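Badminton is back, and so am I

3/28/26

I had a whole other post half written (the basement one, it can wait) but I played on Thursday night for the first time since before my knee went and I am so happy I have to write about that instead.

Sore, though. Wow. I'm typing this with my legs up on two cushions and a cup of tea balanced on the arm of the couch.
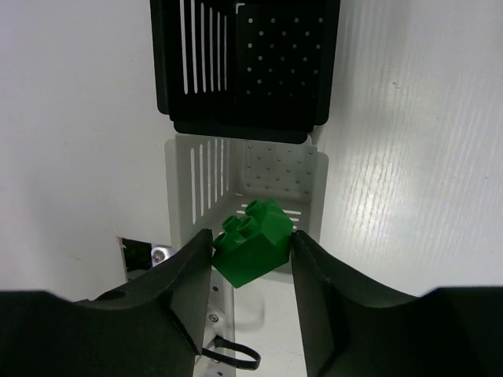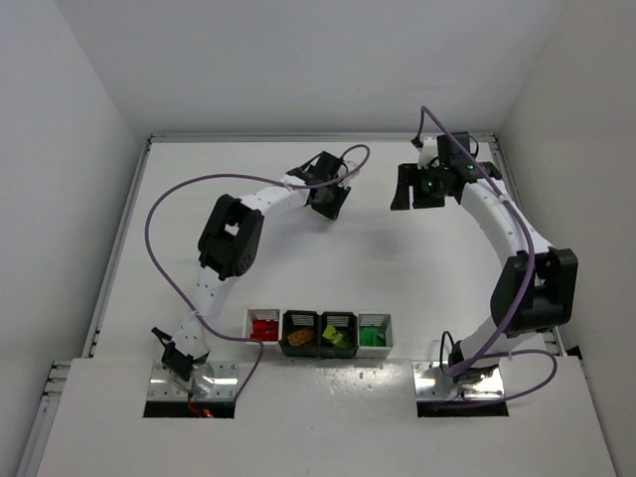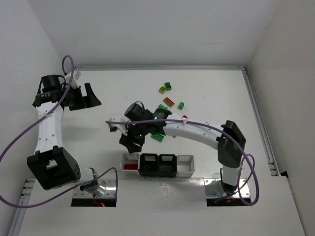 Last one: building pieces scattered over the table, with the small bins lined up near the front.

So! Badminton. For anyone who started reading during the sourdough period, I used to play twice a week at the Hornness Community Centre, which is the long low building at 1412 Noguchi Street, the one with the bike racks that face the wrong way. Then I hurt my knee getting out of a canoe and that was the end of that for a good long while. I kept my membership up the whole time, mostly out of stubbornness, and I still have my old card with the number rubbed half off. It's 1159. I've typed it into the booking page so many times I'll probably remember it after I've forgotten my own postal code.

The gym has been redone since I last played and it is beautiful. The floor used to be that orange-brown stuff with lines for every sport ever invented, and you'd be halfway through a rally arguing whether the shuttle was in by the green line or the yellow line, when the green line was volleyball. The badminton lines are white now and everything else is a soft grey, and the difference is huge. I called a shuttle out from the far corner and I was sure about it! That never used to happen.

The lights are better too. They've moved them so they hang between the courts instead of right over the middle, so when you look up for a high clear you don't get blinded any more. Genji Furukawa, who I played doubles with for years, says he lost more points to the old lights than to any opponent. I've seen his backhand and I have my doubts, but the lights were bad.

There are 3 courts on drop-in nights. I was worried that would mean a lot of sitting around, and there is some, but the rotation works well. You put your name on the whiteboard, games go to 21, winners stay on once and then everybody comes off. No double-dipping. It used to be that a strong pair could hold a court for most of the evening, and if you were new you'd get one game, lose it in six minutes and go home. Now you get mixed in with everyone. I played with a teenager who hits the shuttle so hard it makes a noise like a cap gun, and then with a woman in her seventies who barely moved her feet and beat me on every single drop shot. I loved it. I asked her how she does it and she said "I wait for you to run."

My own playing was, let's say, enthusiastic. I was late to everything. My serve has gone completely, the low one I mean, it kept floating up like I was handing it to them on a plate. But there was one rally in the second game, Genji and me against two brothers from Plasville, where I got back to a smash I had no business reaching and flicked it cross-court and it dropped just over the tape. I made a noise. People on the next court looked. I'd do the whole knee thing again for that shot (I would not, the knee thing was awful).

A few notes for anyone local who's thinking of coming along:

Drop-in is Thursdays at 8, and the doors to the gym side open a bit before that. Use the side entrance, the front one is locked once the library desk closes.

You can borrow a racquet from the bin by the equipment room. Some of them are fine and a couple are bent like spoons, so get in early and have a look through. I'm still using my old Iletti, which I had restrung in the fall when I was feeling hopeful, and it's lovely, springy without being silly.

Shuttles are included, plastic ones for the casual games. If you want feathers, bring your own tube and split it with whoever you're playing.

Non-marking soles only. They do check, and they're polite about it, but you will be playing in your socks or going home. Bring water as well. The fountain in the hall is working but it has the pressure of a leaky tap, and there was a lineup at it all evening.

I should say something about the booking system too, as I complained about it on here at great length and it's only fair. It's good now! You can book a court for yourself on the weekend up to a week ahead, and if you cancel before noon the day before you get your credit back straight away. I tried it with a Sunday slot and it took me less than a minute. Lleucu Gwilliam at the front desk told me they had a lot of complaints about the old one, and she was kind enough not to mention that a fair number of them were mine.

What I'd really like is a beginners' hour. There were a couple of people on Thursday who stood by the door with their coats on for ages watching, and then left, and I kept thinking I should go over, and then it was my turn on court and they were gone. I've asked at the desk if we could have one court set aside for the first hour, just for people who've never played or haven't played since school. Lleucu wrote it down. If you'd come to something like that, please tell them, it helps when it's more than one person going on about it.

There's also talk of a little tournament in July, doubles only, names out of a hat, with a barbecue in the parking lot afterwards. I've already said yes. My physio doesn't know yet. I've been doing the step-downs and the wobble board every morning, and the knee honestly felt fine on Thursday, it was everything else that complained. My calves! I went down the stairs backwards on Friday morning, holding the rail with both hands - the cat sat at the bottom and watched the entire thing.

Next week I'm going to try to fix the serve. If anyone has a drill for a short low serve that I can do in a hallway with a fairly low ceiling, please put it in the comments. I've been using a piece of string between two door handles as the net and it's going okay, apart from the lampshade.

Basement post soon, I promise. The shelves are up. One of them is level.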